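Visit report: Kukel paper mill, 16th November

The Kukel mill makes uncoated book paper on a single machine and opens to outside visitors twice a year. I went for the wet end, which was rebuilt in September, and stayed for the finishing hall and the test room. The tour was led by Ernő Magyar, the shift engineer for the machine.

Stock preparation comes first on the route. Baled pulp is slushed in a vertical pulper, passed through screens and cleaners, and refined in two stages. The refiners were supplied by Jirkar and replaced an older conical set. Magyar gave the reason as plate life. The old plates lost their edge unevenly, and the sheet showed it as a drift in tear strength over the run.

The machine is a fourdrinier with a trim width of 306 cm and a design speed of 829 meters per minute. It was running well below that during the visit, on a heavy grade. The headbox has dilution control across the full width, so a streak in basis weight can be corrected without bending the slice lip. From the walkway the wet line on the wire was straight and steady. The press section is closed in and there is little to see. The dryer hood was warm enough that our group moved through quickly.

Broke handling got more time than I expected. Trim and rejected reels go back to a separate chest and are metered in at a fixed share of the furnish. When the share rises, drainage slows and the vacuum boxes have to be adjusted. The operators do this by hand from a chart taped to the desk.

Finishing uses a Grikum winder and a guillotine line for flat sheets. Reels are wrapped on site and held for 30 hours before cutting so that moisture can even out. I asked if the hold could be shortened in winter and was told no.
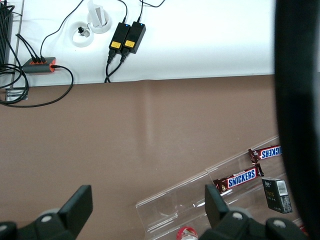
Moisture testing takes up most of the working day in the laboratory. Samples are cut from the full width of each reel, weighed, dried in an oven and weighed again, and the result is compared with the reading from the online scanner. Magyar said the two agree closely in the middle of the sheet and less well at the edges. Bench instruments need a stable supply for this kind of work, and I took note of the power arrangements out of habit: a white tabletop with round cable grommets set into it, and two black adapters lying side by side on top with their blue indicator lights on. I would have fixed them under the bench, where the cords cannot be pulled while samples are being moved.

Formation is judged on a light table against reference sheets kept in a drawer. The set is old and has yellowed. A replacement has been ordered from Szabó, with no delivery date given.

Visitors should bring flat closed shoes. Ear protection is handed out at the gate. Parking is on the river side, and the path from there to the gatehouse is unlit.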